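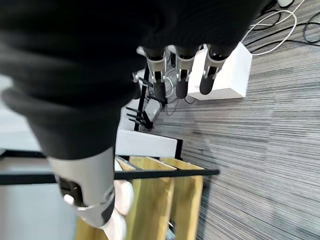
*Fingers down, thumb out, fabric cover on.*

So I've had the Lacerda hand for a month now, and a few of you have asked whether the cover kit is worth the extra money. Short answer: yes, mostly!

The kit comes from Civico, who sell it as an add-on for the hand (it's $117, and no, shipping isn't included). You get the black fabric cover, a set of spare fingertips and a tiny bag of fasteners that I have already spilled twice. The cover is soft and matte, and it goes over the palm and the back while the fingers and thumb poke out the bottom. First fitting took me 35 minutes. Now I can do it in seven, less if I don't stop to argue with the folds near the thumb.

What I like: no more dust in the palm, and cables don't snag on the back of the hand the way they used to. My floor is a mess of cables, so that matters a lot around here.

What I don't like: it bunches up. I keep tugging it flat and it keeps creasing again, and you can't get at the palm screws without pulling the whole thing off. I looked at the Fanon cover too, which has a zipper and costs almost 60 bucks more, and I just couldn't do it.

The white pad on the thumb is my favorite bit of the whole hand. I've been practicing on the wooden boards in the rack, thumb on one side and fingers on the other, and I'll post the settings once I stop changing them every evening.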